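4.2 Who writes, and when

We had rather expected the messages left in the Kerslake guest books to thin out after the funeral, and for most families they did, though gently. Of the 136 books we read, 50 had at least one new entry in a later July, often from a neighbor or an old coworker who had only just heard the news. Grandchildren wrote less often, but they wrote at greater length, and they liked to remember small things such as card games, pie and toys on the living room floor.

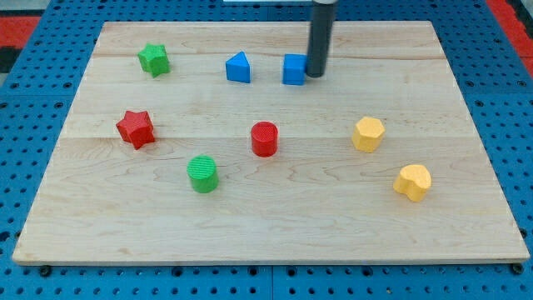 Figure 4. Colored shape blocks on a light wooden board.

We return to these later entries in Section 5.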